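Search this site Search Go

Please leave the top of the drawers alone

I want to write in defence of a place in the home which has no good name. In my first language we have a word for it, and it means something like "the put-down". It is the flat surface where a person puts things down when she comes in, before she has decided where they belong. In English I have heard "the side", as in "leave it on the side", and for a long time I did not understand which side people meant. Now I think it is a very good expression. It does not say too much.

My opinion is simple. Every home should have one such surface, it should be allowed to be a little untidy, and we should stop listening to those who tell us to clear it.

I came to live in Gramville eleven years ago, in a flat of two rooms over a shop that sold lamps. The landlord had furnished it with very little. There was a bed, a table too small for two plates, and a chest with four drawers beside the door. For the first weeks I kept the top of this chest perfectly clear. I had been a guest in other people's homes for many months before that, and a guest learns to leave no trace. Every evening I put my keys in my coat, my letters in a bag, my shopping in the cupboard. I remember that I even carried an apple from one room to the other, looking for where it was permitted to be.

One evening in March I came home tired and I put down everything on the chest: keys, bread, gloves, a library book, an orange. I went to bed. In the morning it was all there, and I had the feeling that I lived in that flat. I do not want to make a great thing of it. It was bread and gloves. But I have thought about it often.

The advice we receive today goes in the opposite direction. There is a chain of shops near us, Stera, where one can buy boxes for putting things inside other boxes. I do not dislike this shop and I own some of the boxes. However, their leaflet which comes through my door has a sentence in it, "A clear surface is a clear mind," and here I must protest. My mind is not a surface. When my mother was ill and I flew home every second month, my kitchen was very clear, for the reason that I did not cook, and my mind at that time was like a drawer full of cables.

There is also the matter of who does the clearing. When a household decides that nothing may stay out, somebody must carry the things away, and in most families I know it is always the same person. The others put down, and she picks up. She also must remember where she put each thing, as they will ask her. A family with one permitted surface has a kind of peace treaty. The scissors are on the side. If they are not on the side, then they are truly lost and everybody looks.

I will be fair to the other opinion. Untidiness can grow. I have visited houses where the put-down had spread to the chairs, and then to the stairs, and the owners did not look happy about it. For some people it is a question of safety too: an older person can fall over a bag, and a small child can reach a pair of scissors. I agree with all this. For that reason I say one surface. It should have edges, and the edges are the rule. When the thing you bring does not fit any more, you must take something else away. We have always done it like this in our home and I cannot remember a serious quarrel, only small ones.

The surface should also be at the right height. A low table does not work, as one must bend, and when one is bending one may as well put the thing on the floor. A high shelf is for hiding. The top of a chest or cabinet is the best, in my opinion, for the hand finds it without the eyes.
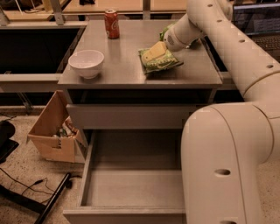
A soda can, a bowl and a snack packet on a grey cabinet top.

What people put down is never very interesting, and this I find restful. It is mostly things to eat and drink, things to read, and things that belong to a different room. Writers on homes like to say that our objects tell our story. I am doubtful. The objects that tell our story are in frames or in suitcases. The things on the side tell only that it is a usual day, and a person who has moved countries will understand how much one can miss a usual day. When I telephoned my sister in the years when I could not visit, I did not ask her for the important news, which she wrote to me in any case. I asked what was on the kitchen counter. She thought it was a strange question. She would say, "Onions. The tax letter. Somebody's hat."

I read once in an old household book, printed in 1760 and kept in the museum at Derese, that a hall table must "receive what the hand is weary of". The book gives many instructions that I would not follow, among them one for washing feathers, but this sentence I copied on a card. It seems to me kind. The writer accepts that a hand becomes weary. The leaflet of today does not accept it. It supposes that we come through the door full of energy, with 500 small decisions still left in us, and that we will gladly decide about the batteries.

I should say something about money as well. It is easier to have nothing on your surfaces when you have many cupboards, and many cupboards need walls, and walls are expensive. In the lamp-shop flat there was simply no inside for some things to go into. The saucepan lived on the cooker and the iron lived on the chair. If a visitor had told me that this was a sign of a disordered mind, I would have been hurt, and I think I would have believed it. When I see the beautiful bare kitchens in the magazine from Wuvotell, I look for the door at the edge of the photograph. Behind that door there is a second room, where the toaster is.

There is a further objection, from my husband, who reads everything I write before I send it. He says that I praise the put-down and yet every spring I clear it completely, wash it with soap and walk around it for an evening looking pleased. It is true. I do not see a contradiction. One may like the sea when it is out and also when it is in. He says that this is not an argument, and perhaps he is right, but he has also left his glasses on the side for as long as I know him, and he is the first to complain in the week after I clear it.

Last year our neighbours downstairs made their kitchen new. The fitter's invoice had a line on it, 289 for a "drop zone", and this was a short piece of worktop by the back door with a hook over it. They showed it to us with some pride. It was very clean, with a small plant exactly in the centre, and nobody was allowed to drop anything on it. I said it was lovely. Some months later I went down to borrow a ladder and I saw on it a dog lead, two umbrellas, half a packet of biscuits and a school letter with a ring from a cup. The plant had gone to the window. My neighbour saw me looking and began to apologise and to gather up the things in her arms.

I asked her please to leave them. We drank a coffee standing up, and I put my cup down between the umbrellas. I forgot the ladder and had to go back for it.

Comments (4)

hallway_heron
We call ours "the shelf of doom" but I am fond of it. The rule about the edges is a good one. My wife has asked me to print that paragraph.

Pebble&Thread
I disagree, I'm afraid. I grew up in a house where every surface was a put-down and I couldn't do my homework anywhere. A bare table is the nicest thing I own. I do take the point about who ends up doing the clearing, though.

oldgramville
I remember the lamp shop! They never turned them all off at night, you could see it from the bus stop.

tansy44
In my gran's house it was the top of the piano. You had to move the post to open the lid, so in the end we all gave up the piano.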